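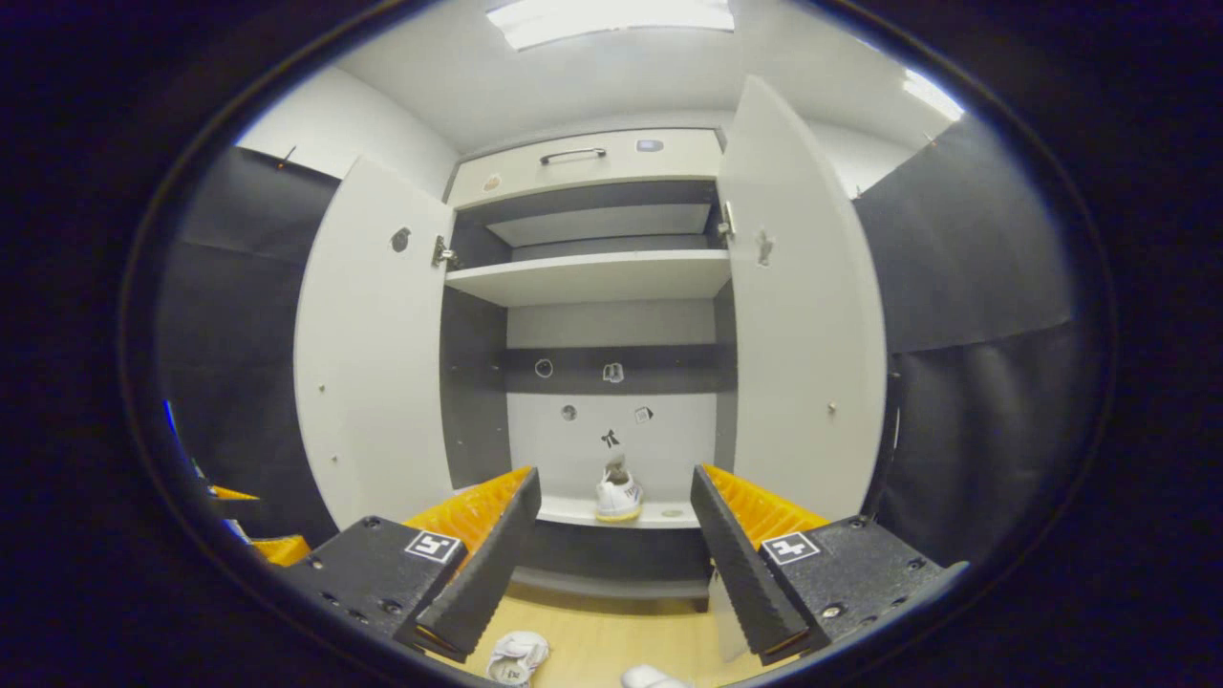 Stickers on the kids' cupboard

My two love a sticker, and the white cupboard has copped its share, even inside! A round one and a little rectangle on the drawer front, a black bow on the back wall. I've stopped fighting it, but I do like to get the tired ones off before school goes back at the end of January.

Hair dryer on low, 30 seconds, then lift a corner with an old library card. Go slowly. If it tears, warm it again and have another go (don't pick at it with your nails, you'll be there till tea time).

Leftover gunk comes off with a dab of eucalyptus oil on a hanky. Try it somewhere hidden first, as some painted finishes go dull. Wipe over with warm soapy water and dry it.

Doors that won't stay put

Pop both doors wide open and you can get at the hinge screws. I give mine a quarter turn with a hand screwdriver, never the drill. My neighbour Elli stripped hers that way and had to fill the holes with matchsticks and glue.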